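Going round (a table post, sorry)

So the rectangular table has gone. I've been moaning about it on here for ages, the one that stuck out into the hallway and took a chunk out of everyone's hip, and last month Khairul Lumbantobing came with his van and took it off to his sister's new flat in Stavosgate. I waved it off like a relative. Then I went inside and ate toast standing up for a week and a half!

The plan had been to buy the new one first. I'd been watching a round oak thing on Finero for most of July, convinced the seller would drop the price, and of course somebody else got it. What I ended up with was a round table from the big second-hand place behind the Villalobos bakery. It cost £200, more than I wanted to spend, but they delivered it the same afternoon and the man carried it up both flights on his own back. The top has a water ring and what I think is old candle wax, hence the cloth. 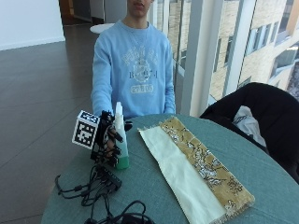 Round table with the teal-grey cloth on.

I had forgotten how annoying cloths are to buy for round tables. You measure across, you add the drop on both sides, you get a number, and nobody sells that number. The shops seem to think we all have either a tiny bistro table or a banquet. My friend Marilou Pascual (she of the famous curtains) told me to stop measuring and get a length of plain fabric, cut it with string and a pencil, and hem it by hand in front of the telly. I did do one like that. The hem wobbles and I'm very fond of it. The other came from a charity shop for £4 and fits better, so there you go.

If you're going to try the string method, pin the string down in the middle with something that won't shift. I used my thumb the first time and ended up with an egg. Fold the fabric in quarters first, iron the folds properly, and keep the pencil upright. Cut a bit outside the line. You can always take more off.

Colour-wise I went back and forth for far too long. White shows every drop of tea. Navy shows every crumb. Adaeze Bashir swears by anything greenish and a bit dull, the sort of colour you'd walk past in a paint chart, and I've come round to her way of thinking. Beetroot is still beetroot, mind you.

I've also gone off matching placemats. They slide about, they never sit properly on a curve, and the corners stick out over the edge so that somebody's elbow catches one and up goes the gravy. I do like a scrap of something on the cloth though, a bit of plain next to a bit of speckled, frayed edges and all. 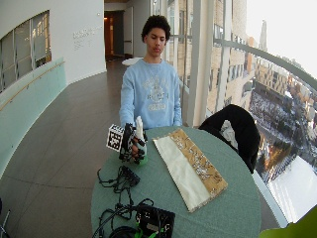 What sitting in a circle does to people

Mostly it makes them louder. On the old table my uncle's end was a separate country and I'd find out what had been discussed there while I was washing up. Now there's one conversation, or three on top of each other, and everybody can reach the rice. Jonalyn Cruzado came over with her two boys and they argued the entire meal about whether you could eat 2,000 dumplings in a year. (We did the sum. It's fewer a week than you'd think, and the younger one looked pleased.)

The downside is serving dishes. A round table has a lovely big middle that no one short can get to, me included. I keep being told to buy a turntable, and Imelda Espiritu has even offered me hers, but I remember what happened to the soy sauce at her place. For now I put the heavy pot on the worktop and we get up for seconds.

Nobody dresses up for dinner here either, I should say. It's jumpers and sweatshirts, the older and softer the better.

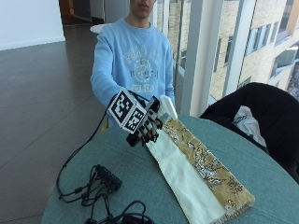 Pale blue sweatshirt, print nicely faded.

Next job is chairs. I've got two that belong together and a stool, and the stool is wrong, it puts your chin practically level with the soup. There's a set of folding ones on Zekedari that I keep going back to look at, but the seats are that ribbed plastic that leaves lines on your legs. If anyone has had them for longer than a summer, leave me a comment and tell me whether the hinges go. Also if you know how to get candle wax out of a table top without an iron, because I've only got the one iron and I'm not risking it.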